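Murkora Standards Office
June 24, 2022

1/ Murkora has published the second edition of its code of practice for robot arms working in domestic-style kitchens. This thread sets out the main changes. The code applies to all sites that run kitchen work under the Murkora scheme, including Ekeo and Pornavden.

2/ The first edition was written for fixed benches. It said very little about sinks, taps, crockery or worktops shared with people. Sites were left to make their own arrangements, and these differed more than we were comfortable with.

3/ During the review we read 2,396 shift log entries from member sites. Of these, 552 mentioned a cable, a plug or a power adapter. No other subject came up as often, and the new section 4 is now the longest in the document.

4/ We are grateful to the operators who wrote their entries in full sentences. Entries reading only "stopped, restarted" could not be used. Section 9 now asks for one line on what the arm was doing and one line on what the operator did.

5/ Section 1 covers scope. The code deals with arms that handle tableware, utensils and light containers at a sink, worktop or table. It does not deal with hobs, ovens or knives. Sites that wish to work with blades must apply separately and should expect a visit.

6/ Section 2 covers the person in charge. Every session must have one named operator who can reach a stop control without walking around the robot. An operator who is also writing notes counts as an operator. An operator who is on the telephone does not.

7/ A second person may be present and may place or remove items, but only when the arms are paused. The first edition allowed this "during slow motion". That wording has been withdrawn.

8/ Section 3 covers the floor. The operator's path to the stop control must be kept clear for its whole length. Leads that have to cross the floor must be covered or taped, and rugs must be lifted where people walk or where equipment is wheeled.

9/ Section 4, on power and cables, has been rewritten from the first line. Sites should read it in full. The next few posts give the main points only and do not replace it.

10/ 4.1 Before each session the operator must identify every lead on the worktop and know what it feeds. A lead that cannot be identified is to be unplugged at the wall and traced before work begins.

11/ 4.2 Power adapters must not rest on a worktop beside a sink when water is in use. They should be moved to a shelf or fixed above the worktop on the side away from the tap. Placing an adapter on a folded cloth does not meet this clause.

12/ 4.3 Dry work at a sink is permitted with the water shut off at the isolating valve. The valve position is to be recorded on the session sheet. Closing the tap by itself is not enough – a gripper can catch a lever handle.

13/ 4.4 Cables that run along an arm must have enough slack for the full reach and no more. The operator should move each arm by hand through its working range and watch where the loop goes. If it can hook over a plate rim or a tap, it must be clipped again.

14/ 4.5 Cables hanging from above the worktop are treated in the same way as cables lying on it. This was a gap in the first edition, pointed out to us by the Soylu site.

15/ Sink work is the reference task for the new edition. The views that follow are from one station, and readers may find it useful to keep clauses 4.1 to 4.5 beside them.

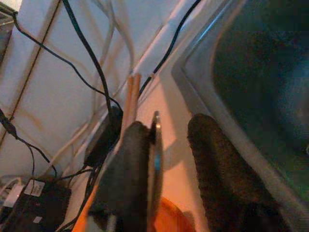
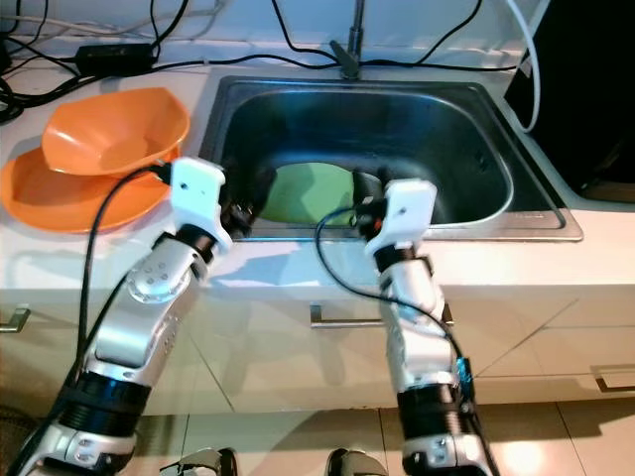
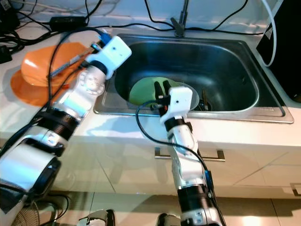 Work at the sink station: the first view is from close to the gripper fingers, the second and third look down over both arms.

16/ Readers will see leads near the back of the worktop in the second and third views, and a dark adapter among them. Clause 4.1 applies to each of these. The wrist view is a good place to begin, as leads that seem well out of the way from above can look much closer from there.

17/ We recommend that the inspection before a session is carried out from both heights. Look down at the worktop from standing height, then bring each gripper to its lowest working position and look through its camera. The second check takes a few minutes and has been made compulsory.

18/ Section 5 covers tableware. Items must be free of cracks and sharp chips. Plain single colours are preferred where the site has a choice, and each item type should be listed by colour and shape on the session sheet so that logs from different sites can be compared.

19/ The names used on the sheet must be agreed in advance. We found the same object logged as a bowl, a dish and a deep plate within a single afternoon. Annex B contains a short word list. Sites may add to it but should not alter the existing terms.

20/ Stacking is permitted. A bowl on a plate is one stack and two items. If the arm is to lift only the upper item, the sheet must say so.

21/ Thin items such as chopsticks have a clause of their own, 5.6. They roll, they slip under plates, and they can stand upright against the side of a basin where an arm coming down may press on the end. The operator must pause the arms before freeing one by hand.

22/ Clause 5.7 deals with clear containers. Where one is placed in or beside another item, the operator is asked to note it on the sheet. Several sites wished to exclude them altogether. We did not accept this, though a site may leave them out during its first month.

23/ Section 6 covers two-arm work. Each arm must have its own stopping distance recorded. When both arms are over the same basin, the lower of the two speed limits applies to both, even if only one arm is moving.

24/ Section 6 also requires a rest position for each arm, clear of the sink and clear of the other arm. Returning to rest must not take either arm or its cable across standing tableware. Please test this with the worktop laid out as it will be used.

25/ Section 7 covers grippers. Finger pads should be checked at the start and end of each session for wear, loose fibres and trapped grit. Textured or padded surfaces need closer attention than smooth ones and must not be used with food.

26/ A pad that has been replaced must be recorded with the side, left or right. Please do not write "inner" or "outer". The terms have been used in opposite senses by different teams and we have removed them from all forms.

27/ Section 8 covers screens and other equipment standing next to the working area. Anything within reach of either arm counts as part of the working area and must be secured or moved. A clear gap is to be kept between the edge of the sink and any powered device. Table 3 gives the distances.

28/ Table 3 has drawn the most comment. The distance of 700 mm for unprotected equipment is difficult to achieve in a small kitchen, and we accept this. A fixed guard may be used in its place, and the drawings in Annex D show two ways of fitting one without drilling the worktop.

29/ Section 9 covers records. Session sheets are to be kept for eight years. Paper sheets are acceptable. Sites that scan them should keep the paper until the scan has been checked by a second person.

30/ Any unplanned contact between an arm and a fixed part of the kitchen must be reported, whether or not there was damage. This includes light contact with the sink rim. We would prefer too many of these reports to too few, and no site will be marked down for sending them.

31/ Training: operators who hold the first-edition certificate may continue to work and must complete the conversion module by the end of December. New operators take the full course. The practical part may be taken at Ekeo or Pornavden. Places at Ekeo are limited by the size of the room.

32/ Two matters were left open. The first is the use of detergent, on which we do not yet have enough records. The second is whether a site with a single operator may run two stations side by side. Until further notice the answer to the second is no.

33/ Comments on both are welcome from member sites. Please send them through your site contact, quote the clause number and say which arm arrangement you use. Comments sent as replies to this thread will be read but cannot be entered in the formal record.

34/ A correction to the printed copies: on the contents page, Annex C is listed as "Cleaning agents". It should read "Cleaning and drying of pads". The text of the annex itself is correct, and the copy held in the members' library has been amended.

35/ The first edition remains valid for sessions already booked, with one exception. Section 4 of the new edition applies to every session from today. Sites that cannot meet it should stop work at the sink and contact the Standards Office.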